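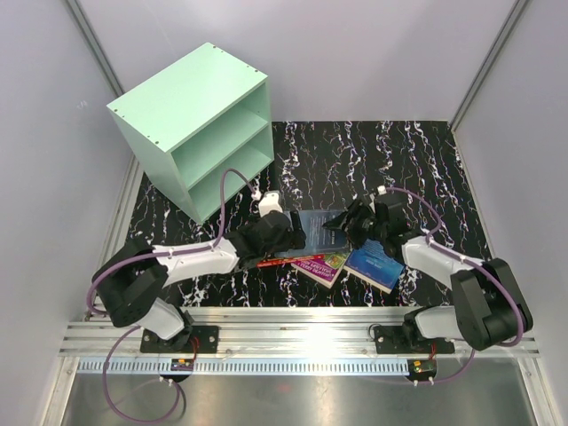

Shelving trials halted, briefly, by a paperback

Readers of the March issue will remember us boasting that the Lirnard cell had run 1000 placements without a fault. It has now had a fault. On Sunday, at an hour when sensible people were having lunch, the right arm met the edge of a shelf, decided the shelf was a book that had not gone in far enough, and kept pushing.

The force limit should have stopped it at once. It took 8 seconds. The limit had been raised to 26 newtons for a heavy atlas in an earlier trial and never put back, so the arm was working well within its rights. The damage came to one bent gripper finger and a paperback with a new crease down its middle. Skendavance are sending a replacement finger. The paperback has been retired to the Seixas tea room, where it is doing better business than it ever did in the cell.
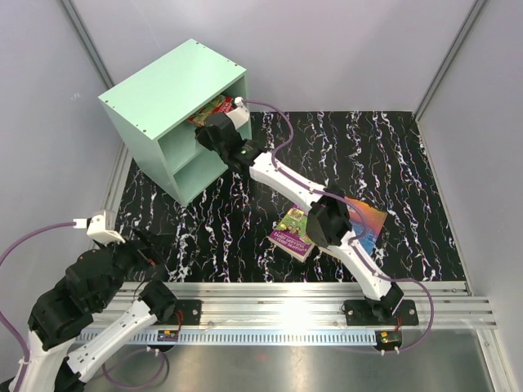

Top-shelf placements are off the list until the limits have been checked on both arms. They leave very little room for error: the book goes in just under the front edge of the top panel, with the gripper right below it, and a small mistake in height puts metal against shelf. Anyone using the cell at Nernasum in the meantime should keep to the lower shelf, run at 5 per cent speed for the first pass, and read the force limit off the screen before pressing start. Please don't go by the sticker on the door. The sticker is from last year.

The stop button worked perfectly, by the way, once it was pressed.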